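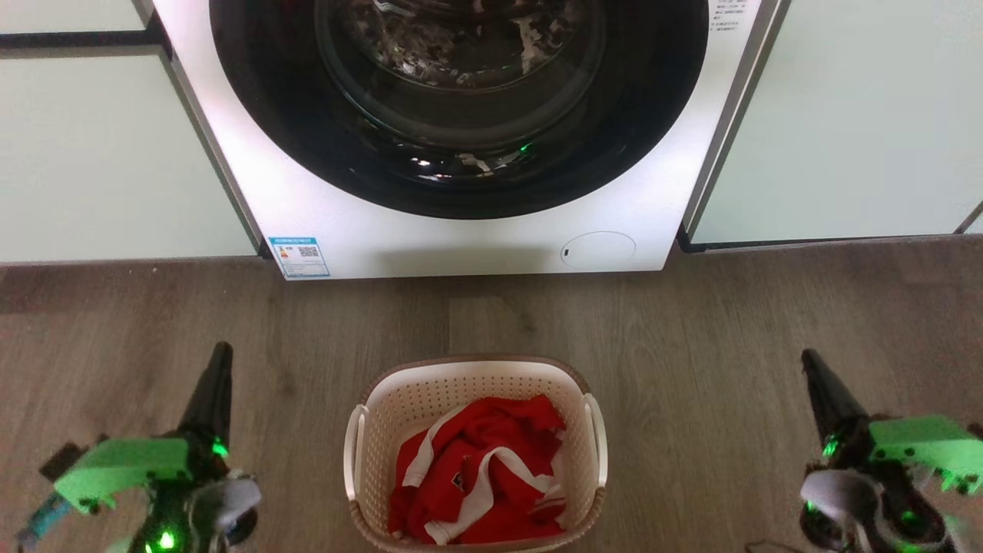 Can you please, please write something for people whose washer is in the kitchen, one reader asked us back in August, and could it be short enough that my teenagers will read it? I had that message stuck to my desk for months. So yes, we wrote it, and I'm very happy to say it's finished!

Heltach Releases Norkar, a Free Pocket Guide to Small-Space Laundry

DINDHOLM, Dec 11, 2021 – I run Heltach, a little home-care publisher in Dindholm, and our new guide is called Norkar. It's 30 pages, it fits in a kitchen drawer, and it covers laundry for people who don't have a laundry room. If your machine lives in a row of cabinets and your sorting space is whatever bit of floor you can claim between dinner and bedtime, you're who I had in mind the whole time I was writing.

I've had a front loader squeezed in next to the dish towels for 17 years, and most of the laundry books on my shelf seem to be written for somebody with a folding table and a sink just for soaking. They're lovely books (I still read them in the bath) but they don't tell you where to put the wet stuff when the oven door needs to open.

Norkar starts with the basket. One basket, carried to the machine, emptied, and carried back for the clean load. I like a plastic one with holes in the sides, and I like it wide enough to see what's in there without digging. The guide has a whole chapter on this and my printer thought that was a bit much, but it's the chapter our test readers wrote to me about the most, so it stayed in.

Then comes sorting, which we've kept very plain. Darks, lights, towels, and a pile I call the troublemakers. The troublemakers are anything with two strong colors on the same piece, like a red sweatshirt with white sleeves or a navy shirt with a cream collar. Every family seems to own at least one, and it's always somebody's favorite. 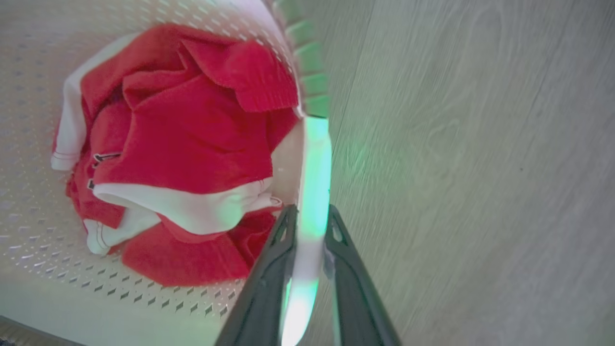
For those, my advice is cool water, inside out, a short cycle, and out of the drum the minute it stops. Don't leave them sitting in a damp heap overnight! That's when I've had color creep into the white parts, and I have a pink-cuffed jacket at home to show for it. If the piece is new, wash it alone the first time. Check the care label before any of this, of course, and if the label disagrees with me, go with the label.

There's a section on looking after the machine too. Wipe the rubber seal, leave the door open a crack when you can, and find out where your filter is before you need to know. Lots of front loaders have it behind a cover low on the front panel, but yours may be different, so dig out the manual. Keep a shallow tray and an old towel handy when you open it up. I learned that one on a Sunday night in my socks.

We also talk about cabinets. Leave the machine the gap its manual asks for on each side, keep the cabinet doors next to it wiped down, and don't store flour or rice right beside it if that cupboard gets warm and steamy. And please do look along the floor under the kick board now and then. I found 5 baby socks under mine, and my baby is in college.

The first printing is 2,000 copies. They're free to pick up at the Maillard bookstore in Dindholm, at our own front counter, and at any library or community center that asks us for a box. The back page is a tear-out sorting chart made to tape inside a cupboard door, with big letters and not many words – that part is for the teenagers.

We're already collecting questions for a second guide, which I think will be about drying things indoors in winter (racks, radiators, the shower rail, all of it). If you've got a trick that works in your place, send it along. I read everything, though I'm slow in December.

About Heltach
Heltach publishes short, practical guides to everyday home care from its office in Dindholm. Its booklets cover cleaning, mending and storage in small homes and rentals.

Ordering and press
Libraries and community centers can order boxes of Norkar by mail or at the Heltach front counter. Review copies and the printable sorting chart are available to newspapers, newsletters and radio stations on request. Please write "Norkar" on the envelope so it lands on the right desk.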